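Trurkolora Astville 工坊招聘:机械臂工作站维护技术员

岗位:机械臂工作站维护技术员(全职)
人数:2名
地点:Trurkolora Astville 工坊一楼
汇报对象:Lavanya Subramaniam(设备组)

先说说这台机器

我们的一楼有一个工作站,大家叫它 Istska。一条机械臂,一张带孔的蓝色工作台,一套末端工具,一个控制柜,再加上一圈贴在地上的黄黑警示带。白天它在台面上推动和摆弄各种小积木,研究组的同事靠它测试新的控制程序;晚上它停下来,轮到我们设备组上场。

Istska 已经累计运行455个班次。它不算新,脾气也摸得差不多了,可是每隔一段时间还是会冒出点新花样:某个关节的温度比平时高两三度,末端工具换上去以后偏了一丝,台面上的标记拆洗以后忘了重新标定,程序就在同一个位置反复犹豫。我们喜欢这些问题!找到原因的那一刻,整个组都会围过来看。

现在这台机器由 Haruto Tanabe 和 Shinji Kikuchi 两个人照看。研究组排的班次越来越满,维护时间被挤到了晚饭以后,所以我们想再请两位同事,和他们一起把 Istska 的日常维护、标定和小修接过来。

你会做的事

每天开机前的检查。开机检查表一共20项,从急停按钮、线缆护套、法兰螺栓一直到台面标记。熟练的人半小时能做完,新人慢一点完全没关系。检查表要手写签字,这一点我们比较老派。

末端工具的拆装与校准。Istska 用的是一根细长的圆柱形推杆,装在腕部法兰上。换杆之后要重新测工具中心点,再用四个不同姿态去对同一个参考尖点,误差超出允许范围就重来。拧螺栓请用扭矩扳手,按对角顺序分两遍上紧。凭手感拧的,Shinji 会让你拆掉再装一遍(他让我也拆过)。

台面和相机的标定。工作台由几块面板拼成,拼缝两侧的高度要定期用塞尺检查。台边的黑白方形标记是相机认位置用的,擦拭时只用干的无尘布,不要碰酒精。标记哪怕挪动一点点,也要重新跑一遍手眼标定,并且在日志里写清楚是谁、为什么动的。

工作板的更换。木板放在蓝色台面上,推杆在上面干活,时间长了会有划痕。换板后要检查四角有没有翘起,再让推杆以最低速度沿板面上方走一圈,确认间隙够用。木板受潮会变形,备用板要平放在架子上,不要靠墙立着。

减速机、线缆和控制柜。每运行70个班次做一次小保养:听异响,看渗油,检查线缆在腕部转弯的地方有没有磨损,清理控制柜的风扇滤网。大保养由供应商 Katayama 的工程师上门来做,你在旁边配合,也可以趁机把想问的都问了。他们的 Sadao Katayama 先生脾气很好,讲起谐波减速机能讲一个下午。

故障处理。机器报警停下之后,先保存日志,再看报警代码,然后才考虑复位。我们最在意的就是这个顺序。上来先按复位,线索可能就没了。

写东西。维修记录、备件清单、给研究组的操作提醒,都要写。不需要文采,需要别人三个月后还能看懂。

典型的一个班次

下午两点到岗,和研究组交接,听他们说说上午有没有什么不对劲的地方。两点半以后通常会有一些小事要处理:换一根推杆,补一张磨花了的标签,给台面拼缝量个高度。五点研究组收工,把积木收回盒子,机器归你。接下来是当天的主要维护项目,做完以后空跑一遍测试程序,看力矩曲线有没有多出来的尖峰。晚上九点前写完日志,断电,锁柜,回家。

每周三下午我们有一次碰头会,大家把这一周遇到的怪毛病摊开来讲。上一次讲的是一颗防松垫片装反了的螺栓,三个人争论了很久,白板都写满了。如果你听到这里觉得有意思,那我们多半合得来。

我们希望你

有机电设备维护或装调的实际经验,工业机械臂、数控机床、包装线都可以。学历不作要求,技校毕业、自学转行的同事我们这里都有。

看得懂电气图和装配图,会用万用表、百分表和扭矩扳手。

养成了断电挂牌的习惯。进入警示带以内的区域之前,机器必须处于停止状态,钥匙在你自己口袋里。这一条没有商量余地,赶进度的时候也一样。

愿意慢慢来。标定是一件要重复很多遍的事,第五遍和第一遍要一样认真。

能用中文或英文写清楚一份故障记录。组里两种语言都在用,口头交流常常是混着来的。

有这些更好,没有也欢迎投

写过一点 Python 脚本,能从日志里把某个关节的数据挑出来画成曲线。

做过相机标定,知道重投影误差大概是怎么回事。

会用铣床或者三维打印机做小夹具。我们的备件架上有不少自制件,图纸有的清楚,有的嘛……欢迎你来重画。

我们能提供

完整的带教。入职后的头一个月,你跟着 Haruto 一起上班,从开机检查表开始,每一项都先看他做,再自己做,再由他复查。能独立签字之前不会安排你单独值班。

供应商培训。入职半年内会安排你去 Katayama 的培训室上课,课程内容包括减速机拆装和控制柜排故,费用和路费由我们出。

像样的工具。每人一套自己的工具车,编号到人,缺什么可以直接提采购申请。Genji Kobori 管备件库,只要你把型号写对,他找东西特别快。

固定的下午班,不安排通宵。偶尔需要周末配合大保养,事后补休。

劳保鞋、护目镜和工作服由公司配发。食堂晚饭免费,周三有面条。

怎么申请

请把简历和一小段文字交给工坊前台,也可以通过招聘页面的表单提交,收件人写 Lavanya Subramaniam。那一小段文字请讲一次你修过的设备:它当时是什么表现,你先查了哪里,走过什么弯路,最后怎么确认修好了。长短随意,没修好的也可以写,我们同样想看。

收到材料后,我们会先打一个电话,然后请你来工坊待半天。这半天里没有笔试,Shinji 会带你走一遍开机检查,你和我们一起换一次推杆,做一次工具中心点的测量。过程中随时可以提问,问得越多越好。来的时候请穿不露脚趾的鞋,长发请扎起来,戒指和手链先摘下。

报名一月底截止。每一位来过工坊的申请人都会收到书面答复,连同我们对那次实操的反馈。

对这份工作还有疑问的,可以在表单的备注栏里写下来,Lavanya 会逐条回复。想先看看机器再决定要不要申请的,也可以预约周三碰头会之前的参观时间,Haruto 通常会在一楼,很乐意聊 Istska 的各种毛病。 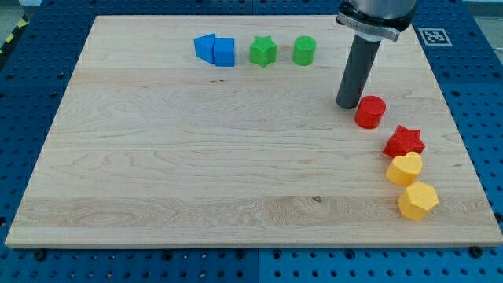
没有接触过机械臂,只修过包装线,可以申请吗?

可以申请。包装线上的断电流程、电气图和传动部件知识在这里都用得上,机械臂特有的工具中心点测量和手眼标定会在带教的第一个月里从头教起。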